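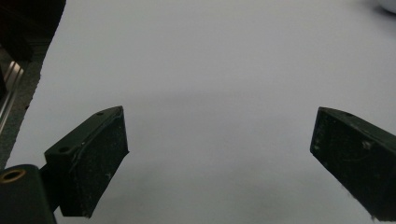
Grorkby Robotics Club - Gripper Group

Quick one from us this term, as Pichit wants copy by tonight and I have marking to do.

The hand-held gripper is up and running. Green arms, black pads, brass inserts at the joints. Wanpen Bunnag redrew the arms in September after the first pair flexed too much, and we're sticking with her version for the Jaidee Cup. The pads are scuffed and dusty, and yes, they need a wipe before every session. Cloths are in the drawer. Please use them.

Where we are: 488 recordings done, target is 2000. Long way to go. Each one is a person picking something up off the white table by hand with the gripper, slowly, then putting it down agian. Yupin Sombatkul is checking them for blurry starts and has thrown out 54 so far, mostly mine.
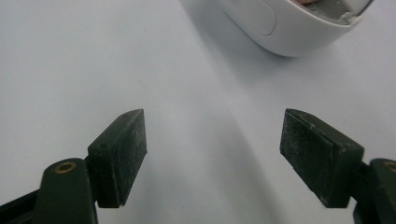 Things to remember when recording. Open the fingers fully before you start. Come in low. Don't rush the close - Kanokwan's best runs are all slow ones and the arm copies whatever we give it, bad habits included. If a pad feels loose, stop and tell Gisela, she has the small screws.

Still wanted: 5 more people for the lunchtime slots, any year, no coding needed. Also odd shaped plastic things from home, clean please, nothing sharp.

Next open session is 11th April in the workshop. Bring a jumper, the heating is off agian.

Gisela Lenz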